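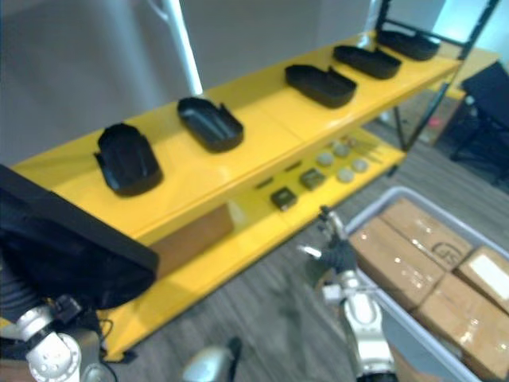 I started Orow in May with 2 arms, 3 grippers and a long list of things I wanted them to pick up. We're a small outfit, and what we do is try out robot hands so you don't have to buy the wrong one! Most of our days go on ordinary stuff: black plastic trays on a yellow shelf, little square boxes and pale discs on the tier underneath, taped-up cardboard boxes in a bin. The lower shelf is the one I care about most (it's dark under there, and cameras hate it).

## What we do for you

Send us your parts and tell us which grippers you're torn between. We've run 124 comparisons so far, mostly fingers against suction, plus a few controllers when somebody asks nicely. You get the plain results back, drops and all.

We don't sell grippers and we don't take commission, so I can be as rude as I like about them.

## Where we are

Our workshop's in Haverford – ring first, as the bell doesn't always work.

Page updated 29 October 2023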